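Contracts for Services - Handout 4
Indemnity and Limitation of Liability
Revised 5/27/19

Bring this to the session along with the Gumell cleaning agreement. If you only read one clause of it on the bus, read clause 10, because I will be asking about it and the back row will not be spared.

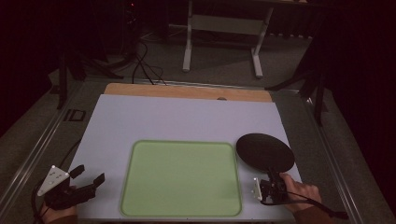
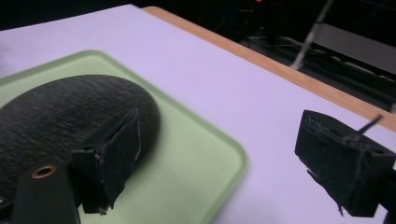
If a contract has both an indemnity and a cap on liability, which one wins?
Whichever one the drafting says wins. If the drafting says nothing, a judge decides, after both sides have spent more on lawyers than the original loss was worth.

1. What an indemnity does

An indemnity is a promise by one party to cover a loss suffered by the other. An ordinary claim for breach makes you prove the breach, the loss and the link between them. An indemnity can let you skip a step or two, depending on its wording. Clients love them. Contractors sign them at four in the afternoon and read them the following spring.

Look at the Gumell wording: "The Contractor shall indemnify the Client against all losses howsoever arising." Howsoever is doing a lot of work there. Read literally, it has the window cleaner paying for the client's tax penalties. Courts tend to read such words down, but you should not draft in the hope of being rescued.

2. What a cap does

A cap sets the most one party can be made to pay. The usual forms are a fixed sum, a multiple of the annual fee, or the amount of insurance in place. Our second text, the Hotico catering contract, uses "up to 2 times the annual fee." Fine so far. Now find the definition of annual fee. Take your time. It was deleted in an earlier draft and is still being missed.

Questions to ask of any cap:
- Is it per claim, or for the whole life of the contract?
- Does it cover the indemnity, or only breach?
- Does it protect both parties or just the one whose lawyer typed it?
- What has been carved out?

3. Carve-outs

Most caps leave some things uncapped. Fraud is the standard one, and in many places the law will insist on it whether you write it in or not. Death and personal injury caused by negligence often join it. After that come the negotiated items: confidentiality, data, unpaid fees. A client with a strong hand will keep adding to the list until the cap covers late delivery of stationery and little else.

4. The Zapata problem

Zapata agrees to maintain the elevators in a building owned by Vurkden. Clause 76 is an indemnity for damage to the building. Clause 108 caps "liability for breach of this agreement." An elevator door fails, a lobby floor is ruined, and there has been no breach by anybody.

Write one page on whether the cap applies. Start with the words of clause 108 and stay with them longer than feels comfortable. Then redraft it so that the question could not come up - one sentence, no "notwithstanding," and no "for the avoidance of doubt," a phrase that has caused a fair amount of it.

5. Before the December test

Know the difference between an indemnity and a guarantee. Last year's scripts treated the two as synonyms, with confidence. Reread Handout 3 on insurance clauses too, as the cap and the policy limit are meant to be on speaking terms.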